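I was on the 6.40 ferry to Skirgate with a stolen passport and a really dreadful cheese roll when the dead man sat down opposite me.

I say dead. I'd been to the funeral. I'd sung at it, badly, and shaken hands with his mother, and eaten more than my share of the little tarts. And now Benjamín Cabral was unwrapping a toffee and asking whether I was going to finish that.

"You can have it," I said. "The roll, I mean. It's horrible."

He had it in three bites. He always did eat like someone was about to take the plate away.

I should explain the passport (it wasn't stolen by me, I only bought it). Lụa Mạc got it for me in October, out of a biscuit tin under her counter, and charged me 483 for it, and wouldn't even throw in the plastic cover. According to page two I was called Imhof, I was 38, and I'd been born in some town I still can't pronounce. I'd been practising in the bath.

"Nice coat, Mr Imhof," said Benjamín.

Well, that put me right off my tea. 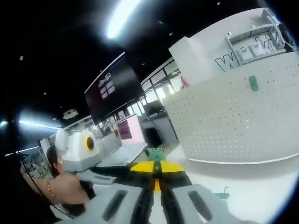
"Who told you that name?" I said, once I'd got my voice to come out at the normal height.

"Lụa. She's worried about you. She says you paid in cash and forgot your change."

That did sound like me. It sounded like her as well, worrying about it for a fortnight and then sending a corpse after me with the difference. He pushed an envelope across the table and I didn't touch it. I looked out at the water instead, all grey and lumpy, and thought about the Gretent job, and the van, and how it had gone up so fast that we'd buried what was left without anyone looking too closely. I'd cried for a week, you know! A proper week, with my phone off.

"You could've rung," I said.

"I was meant to be dead."

"A postcard, then."

He had the decency to look sorry. He'd gone thin in the face, and there was a scar by his ear I didn't know. I wanted to hit him and I wanted to buy him another roll, and I honestly couldn't have said which one I wanted more.

"Ziven's waiting on the quay," he said. "Two men with him, blue car. He knows the coat, he knows the name, and he thinks you've got the money."

"I haven't got the money. I've got 100 and a return ticket."

"I know you haven't," said Benjamín. "I have."

The engines dropped and the whole boat gave a shudder, and people started getting up and fussing with their bags. Through the window I could see the harbour lights, and under them a blue car with its doors open.

I took off the coat and held it out to him.

"Put it on, then," I said.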